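Hand-held grippers, bench log, April

Started 8.40. Noreen Scanlon is on the other bench doing chargers, so the grippers are mine until she is finished.

Unit 7 came back with a note tied to it: "closes crooked, left finger late". Checked it before taking anything apart. With the trigger pulled slowly the right finger starts first and the left one catches up near the end of travel. Pulled fast, you hardly see it. Ran the width check against the gauge blocks and it read wide on every block, worst on the smallest. So there is slack on the left side somewhere, and the closed position has drifted as well.

Took the lower cover off. Four short screws and one long one, long one goes at the back by the cable. (Whoever had it apart last put a short one in the long hole. It held, but only by a couple of threads.) Left link arm was loose on its pivot. The pivot screw had backed out by a good half turn and there was no trace of threadlock on it. Cleaned screw and hole with alcohol, let it dry, put a drop of the medium stuff on, did it up until the arm just stopped rocking and still fell under its own weight. Don't go tighter than that. Fatemeh Heydari did two of them up properly tight last month and the triggers went so stiff that people were complaining by lunch.

Checked the rail while it was open. Old grease had gone brown at the ends and picked up fluff. Wiped it out with a lint-free cloth, put a thin smear of the Fasska grease back, worked the trigger thirty strokes or so and wiped off what came out of the ends. The tin is nearly finished, I have put it on the order list.
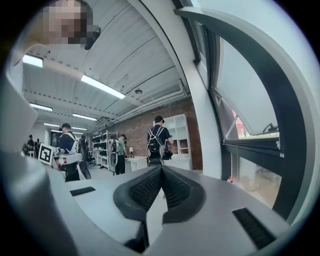
Pads next. The usual check is whether the mesh has gone smooth towards the tip, and whether a corner lifts when you push it sideways with a thumbnail. On 7 the left pad was lifting at the bottom corner. Peeled it, got the old adhesive off with a plastic scraper, new pad from the Dullero packet. Press it for a full minute and leave it clamped while you do something else. The right pad was sound so I left it on. Noted in the sheet that the two pads are now different ages, which matters if somebody later sees uneven grip and goes looking at the linkage.

Zeroing. With the fingers closed lightly the width counter should sit at 163. Unit 7 said 171 before the repair and 166 after. Loosened the collar, brought it to 163, tightened it, opened and closed ten times, still 163. Fully open it reads 2,093, inside the limits on the card. Blocks now read right at all sizes. The left finger starts with the right one, slow or fast.

Marker plate: one of the two screws was loose, plate could be twisted by hand. Straightened it against the jig and tightened. Please stop using the plate to lift the unit out of the drawer. The body is there to be held.

Cable: strain relief fine, connector latch fine. Wiggled it for a minute with the log running and no dropouts. It recorded 495 frames in that minute's first test, which was far too few, and I lost half an hour on that before finding that the Skesach reader had come up in its low-rate mode. Restarted the reader and the count was normal. Nothing to do with the gripper. If the frame count looks silly, check the reader mode first.

11.15. Noreen read the numbers back to me from the sheet and signed it off. Unit 7 goes back on the shelf with a green tag.

Afternoon. Went through the pivot screws on the rest of the drawer. Two more with no threadlock, both on units from the Talebi batch, neither of them loose yet. Did both the same way as 7. I suspect the whole batch went out dry, but the ones in use I can't get at until people hand them in at the end of the day.

To do:
Pivot screws on the Talebi units still out.
Order grease, pads, long cover screws.
Write "reader mode" on the card by the test bench.
Ask Fatemeh if she has the second gauge block set. The case is here and the blocks aren't.
Recheck zero on 7 after a day's use.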